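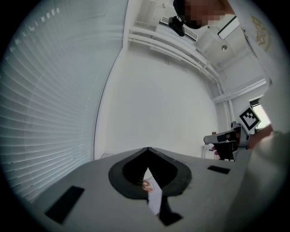
# About Filska

Filska packs and ships small parts for 200 customers. Corina Egger started the company with one bench and a label printer. We now send out some 600 boxes a day.

Our people teach the packing tasks by hand, using hand-held grippers, and the robots on the line learn from those runs. Lifting and taping went to the machines first. Seven packers moved to teaching and checking, at the same pay or better - two of them now plan the shifts.

Delwyn Lockyer runs training. New staff spend their first week packing by hand before they pick up a gripper. The Saturday shift is gone, and orders placed by noon still leave the same day.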